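Cables, collars and one very patient robot

I've been meaning to write up the wrist work for weeks, and November has nearly got away from me, so get comfy. If you only come here for the bike posts, skip this one!

Our two-armed machine is called Dullari (the name came with the project, long before me) and it lives in the carpeted room upstairs at Havar. It's a lovely thing to work on. Most of the time looking after it means wiping down, listening for odd noises and reading the log over a cup of tea. Then last month the left hand started dropping its connection. It would be fine for 201 grasps in a row, then the fingers would freeze mid-curl and the log would fill up with timeouts.

I suspected the hand controller first and lost a whole afternoon to it. Swapped the board, reflashed it, ran it up again - same fault. What finally gave it away was rolling the wrist slowly by hand with the power on and watching the error counter. Past a certain angle, up it went. The cable was tied down too tightly behind the collar, and every big rotation was tugging on the plug.

So both cable runs got redone. I cut off all the old ties, put in fresh leads from Dalow and left a proper loop at each wrist this time. My rule now is to take the wrist to both ends of its travel before a single tie gets pulled tight, then do it again after. It adds maybe five minutes a side and I'm a complete convert. 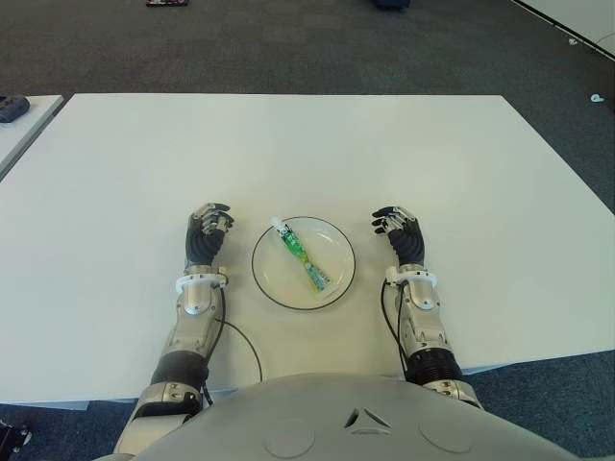

Words and tinkering by the author of this blog, robot maintenance tech at Havar

The plate and the tube are my favourite test after any hand work. A slim tube lying across a plate is a surprisingly mean little job. The rim gets in the way of the fingertips, and if the two hands don't agree on how high the table is, you find out fast. I start with both forearms down low on either side of the plate, check that the joint readings match my notes, and only then let it try anything.

Before that comes the zeroing, and I really do enjoy this bit. Each finger gets driven gently to its stop, the offset gets saved, and you do the whole hand again to see if the numbers repeat. The right hand repeated beautifully. The left had one finger that was out by a hair, so I loosened it, reseated it and went round again. Second go, spot on!

Then the long soak. I used the Goicoechea routine, a dull old loop of reach, curl, open and roll, and left it running while I got on with paperwork at the other end of the building. It did 1538 cycles before I stopped it to go home, with no timeouts on either side. I may have done a small dance.

Still on the list: new fingertip pads (they're wearing, but there's life in them), and a label for each lead so the next person doesn't have to guess which is which. I'd also like to try a softer sleeve over the loops, if I can find one that doesn't stiffen up the wrist. If you've got a favourite, leave me a comment.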